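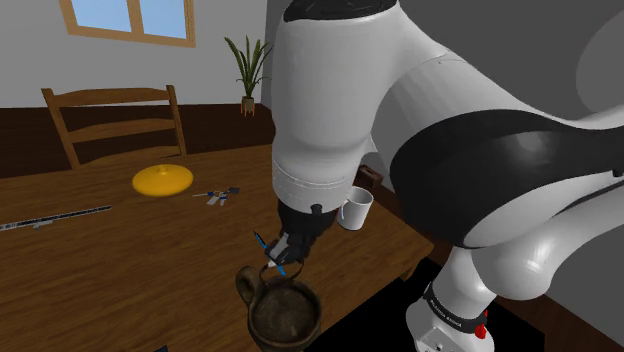 Simulation: Stift im Greifer, darunter der Krug.

Pledetti Aufgabenpaket Tisch & Werkbank
September, Text: Regula Mayrhofer

Aufgabenpaket für Roboterarme mit Zweifingergreifer, zum Aufräumen, Einsortieren, Wegstellen. Läuft in der Simulation und, mit Abstrichen, am echten Arm. Hersteller Pledetti, Vertrieb und Einrichtung über uns in Sandau. Neue Fassung seit diesem Monat, die alte Seite ist damit überholt.

Vorab die Frage, die am Telefon immer als erste kommt: Kann so ein Arm jetzt den Haushalt machen? Nein. Kann er einen Tisch abräumen, auf dem Stifte, Becher, Deckel und Kleinwerkzeug liegen? In der Simulation ganz ordentlich. Am echten Tisch manchmal. Steht weiter unten genauer.

Was drin ist

30 Aufgaben, jede mit eigener Szene, Startlagen und Prüfung am Ende. Haushalt und Werkstatt gemischt. Zum Beispiel:

Stift greifen und in ein Gefäß stellen (Becher, Krug, Dose)
Deckel mit Knauf anheben und auf den passenden Topf setzen
Becher umsetzen, Öffnung bleibt oben
Schere oder Zange flach vom Tisch aufnehmen
langes Teil parallel zur Tischkante ablegen
Schrauben aus der Schale in zwei Fächer sortieren
Lappen vom Haken nehmen
Schublade auf, Teil rein, Schublade zu

Dazu pro Aufgabe 200 Startlagen. Gleiche Gegenstände, andere Plätze, anderer Winkel. Man kann eigene Startlagen anlegen, geht über eine Textdatei. Eigene Gegenstände gehen auch, brauchen aber ein sauberes 3D-Modell mit Masse und Reibwert. Wer die Reibung rät, bekommt Ergebnisse, die am echten Tisch nichts wert sind. Haben wir selber gemacht, eine ganze Woche lang.

Die Umgebung ist absichtlich unruhig gehalten. Möbel, Fenster, Pflanze, Zeug auf dem Tisch, das mit der Aufgabe nichts zu tun hat. Eine leere Testplatte in Grau kann man zuschalten, ist für die Fehlersuche praktisch. Bitte nicht damit werben, dass das System darauf alles schafft. Auf Grau schaffen es fast alle.

Was die Prüfung prüft

Nur den Endzustand. Liegt der Stift im Gefäß, steht das Gefäß noch, ist der Arm weg. Drei Haken, bestanden. Wie elegant der Weg war, ist der Prüfung egal. Wer das anders haben will, stellt die strenge Prüfung ein, die zählt auch Berührungen mit fremden Gegenständen. Standard ist aus. Grund: mit streng sehen die Zahlen am Anfang so schlecht aus, dass Kunden denken, die Installation ist kaputt.

Zeitlimit pro Versuch 2 Minuten, verstellbar. Ein Mensch braucht für die meisten dieser Sachen ein paar Sekunden. Muss man aushalten.

Wo es klappt, wo nicht

Aus dem eigenen Betrieb in Sandau und von der Werkstatt Hollier, die das Paket seit dem Frühjahr auf einer Station laufen hat. Keine Laborwerte, eher Notizen.

Stifte und Stäbe: Greifen klappt gut. Hinstellen ist das Problem. Der Stift sitzt selten genau so zwischen den Fingern wie geplant, ein kleiner Winkel reicht, und die Spitze landet am Rand statt in der Öffnung. Weites Gefäß verzeiht viel. Enger Becher, in dem schon was steht, verzeiht nichts.

Becher und Krüge: Am Rand greifen geht. Am Henkel nur, wenn der Henkel zum Arm zeigt. Sonst müsste das System erst drehen, und darauf kommt es von allein selten. Volle Becher sind im Paket nicht enthalten, Flüssigkeit wird nicht gerechnet.

Deckel: Knauf oben ist dankbar, flache Deckel ohne Knauf sind es nicht. Glänzende Oberflächen stören am echten Tisch die Tiefenkamera, in der Simulation merkt man davon wenig. Genau so eine Stelle, wo die Simulation zu freundlich ist.

Flaches Werkzeug: schlecht. Schere auf Holzplatte, der Greifer kommt nicht drunter. Hollier hat eine dünne Gummimatte untergelegt, seitdem besser. Ist eigentlich geschummelt, aber in der Werkstatt zählt, ob das Ding im Kasten liegt.

Stoff: lassen. Die Lappen-Aufgabe ist drin, weil danach gefragt wurde. Vom Haken nehmen geht, falten geht nicht und ist auch nicht angekündigt.

Schublade: auf geht, zu geht. Rein mit dem Teil dazwischen, da verliert das System gern den Faden und macht die Schublade wieder zu, Teil noch im Greifer. Wird mit der nächsten Fassung besser, sagt Pledetti.

Lohnt sich das schon?

Für einen Privathaushalt nein, würden wir auch nicht verkaufen. Der Arm steht fest, ein Haushalt nicht. Treppe, Katze, Kinderschuhe, Besuch.

Für die Werkstatt kommt drauf an. Wenn am Ende jeder Schicht dieselben Teile auf derselben Platte liegen und in dieselben Kästen müssen, dann ja, vielleicht, mit jemandem in Rufweite. Hollier lässt die Station ab 18 Uhr laufen und schaut morgens nach. Was nicht im Kasten liegt, räumt der Lehrling weg. Früher hat er alles weggeräumt. Ist ein Fortschritt, aber kein großer, und auf den Preis der Zelle umgerechnet sowieso nicht.

Für Schulen, Hochschulen, Entwicklungsabteilungen: ja. Dafür ist das Paket gemacht. Man sieht schnell, woran ein Verfahren scheitert, ohne dass echtes Geschirr kaputt geht.

Dzifa Darko hat bei uns die ersten Läufe eingerichtet und in ihr Protokoll geschrieben: »Greifen ist fast langweilig geworden. Loslassen an der richtigen Stelle, da stehen wir noch am Anfang.« Sehen wir genauso. In Vorführungen guckt jeder auf den Griff, die Fehler kommen beim Ablegen.

Voraussetzungen

Rechner mit aktueller Grafikkarte, mindestens 12 GB Grafikspeicher. Weniger startet, ruckelt aber, und bei Szenen mit vielen Kleinteilen bricht es ab. Linux. Windows nur zum Anschauen der Aufzeichnungen.

Für den Betrieb am echten Arm zusätzlich: Arm mit Zweifingergreifer, feste Montage, Tisch der nicht wackelt (wirklich nicht), zwei Kameras, Not-Halt in Reichweite. Schutzkonzept und Risikobeurteilung macht der Betreiber, wir helfen beim Ausfüllen, unterschreiben aber nicht. Ob Ihr Armmodell unterstützt wird bitte vorher anfragen, die Liste ändert sich und steht deshalb nicht auf der Seite. Der Arm selbst gehört nicht zum Lieferumfang.

Lieferumfang

Lizenz für einen Arbeitsplatz, ein Jahr
alle Aufgaben samt Startlagen und Prüfungen
Gegenstandsbibliothek, Haushalt und Werkstatt
Auswertung als Tabelle, auf Wunsch mit Videos der Fehlversuche
Handbuch, deutsch und englisch (das deutsche hinkt etwas nach, Kapitel Kamera noch von der alten Fassung)
Einrichtung per Fernwartung, ein Termin

Nicht dabei: Steuerungssoftware, die die Aufgaben löst. Wird oft missverstanden. Das Paket stellt die Aufgaben und prüft sie. Lösen muss Ihr eigenes System. Ein einfaches Beispielverfahren liegt bei, damit sich überhaupt was bewegt, das ist aber keins, mit dem man jemand beeindruckt.

Zubehör

Gegenstandskoffer Coutinho, Becher, Krug, Deckel, Stifte, Kleinwerkzeug, vermessen, passend zu den Modellen der Bibliothek. Sinnvoll für alle, die Simulation und echten Tisch vergleichen wollen. Keramikteile einzeln nachbestellbar, werden erfahrungsgemäss auch nachbestellt.

Gummimatte, zugeschnitten. Siehe oben.

Kamerahalter für die Tischkante, Paar.

Neu in dieser Fassung

Startlagen mit verdeckten Gegenständen, also Becher halb hinter dem Arm und so weiter. Bisher war alles frei sichtbar, zu einfach.
Strenge Prüfung jetzt pro Aufgabe schaltbar.
Holzoberflächen überarbeitet, Licht vom Fenster ebenfalls.
Fehler behoben: der Krug galt als umgefallen, wenn er nur gedreht war. Wer mit der alten Fassung Zahlen veröffentlicht hat, bitte nochmal rechnen. Tut uns leid.
Abbruch bei langer Laufzeit behoben, hoffentlich. Falls nicht, Protokolldatei schicken.

Kurz beantwortet

Testlizenz gibt es, 30 Tage, voller Umfang, ohne Videos.

Mehrere Arbeitsplätze: Staffelpreis auf Anfrage. Hochschulen bitte gleich dazuschreiben, dass sie Hochschule sind, dann sparen wir uns eine Mail.

Zweiarmige Aufgaben gibt es noch nicht. Glas auch nicht, durchsichtige Sachen kommen später. Spülmaschine ausräumen wird am häufigsten gewünscht, ist bei Pledetti in Arbeit, Termin keiner.

Vorführung in Sandau nach Absprache, am besten vormittags, ab 14 Uhr steht die Sonne auf dem Tisch und die Kameras spinnen. Eigene Gegenstände dürfen mitgebracht werden. Bitte nichts, woran jemand hängt.

Preise auf Anfrage, Lieferzeit Lizenz meist am selben Tag, Koffer und Halter nach Verfügbarkeit. Der Koffer ist zur Zeit knapp, Nachschub ist besteltl.

Kontakt: Vertrieb Sandau, Regula Mayrhofer | Technik: Dzifa Darko | © Alle Rechte vorbehalten | Nach oben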